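Workshop Notebook, Textile Conservation Room
Entry dated 2022-10-11
Subject: Wet cleaning trial, Orkau linen, second series

The purpose of the present trial was to establish whether the Orkau linens may be washed in softened mains water, or whether deionised water must be used throughout. The first series, carried out in August, gave no clear answer. The test pieces had been cut from two different cloths, and the results could not properly be compared.

For the second series all test pieces were cut from a single undyed cloth of plain weave, supplied by Millano. The cloth was not pre-washed. Each piece measured 100 mm square and was marked at one corner with a cotton thread. Ink and pencil were avoided.

Procedure. Pieces were laid flat on polyester net and lowered into the bath. The first bath contained water only. The second contained the neutral detergent at the strength given on the Brosuvar data sheet. Pieces were sponged through the net from the centre outwards, turned once, and sponged again. Rinsing continued until no foam could be raised by pressing the sponge.
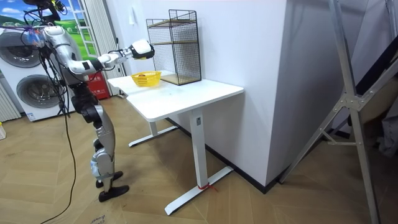 Conductivity of the rinse water was read after each change. The final reading for the softened water was 213 microsiemens per centimetre. The first reading, taken before rinsing began, was 771. Colleagues repeating the work should note that the meter must be left to settle before a figure is written down, and that the probe should be rinsed between baths. This was omitted on one occasion and the reading was struck out.

Drying. Pieces were blotted between two sheets of white cotton and left face up on glass, with the weave squared by hand. No heat was applied. The room was kept closed during drying and the extractor was switched off. One piece lifted at the marked corner overnight and has dried with a slight ripple. It has been kept in the series but should not be used for measurement of shrinkage.

Observations. The pieces washed in softened water have a somewhat firmer handle than those washed in deionised water. The difference is small and was noticed by touch only. No change of colour could be seen in daylight. Under the lamp, the softened water pieces show a faint line near one edge, which may be a tide line or may come from the net. The net is to be changed before the next series.

Storage of trial materials. Dry equipment is to be kept apart from anything used in the baths. Sponges are to be wrung out and left in the open, and must not be put away in closed boxes. Finished samples go into the Prins folders, interleaved with acid-free tissue, with the series number on the outside of the folder. 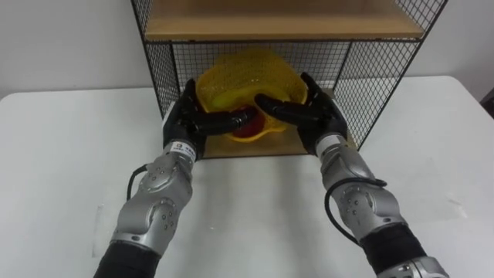

Yellow basket on the lower board of the wire-mesh shelf unit.

Matters outstanding. The data sheet for the detergent is an old issue and a current copy has been requested from Brosuvar. The pH strips in the drawer are past their date and have been discarded. The remaining Millano cloth is rolled on the long tube and labelled; it is reserved for this work and should not be cut for other purposes.

Next step. Repeat with deionised water for the final rinse only, all other conditions unchanged. Until that series has been read, the Orkau linens are not to be wet cleaned.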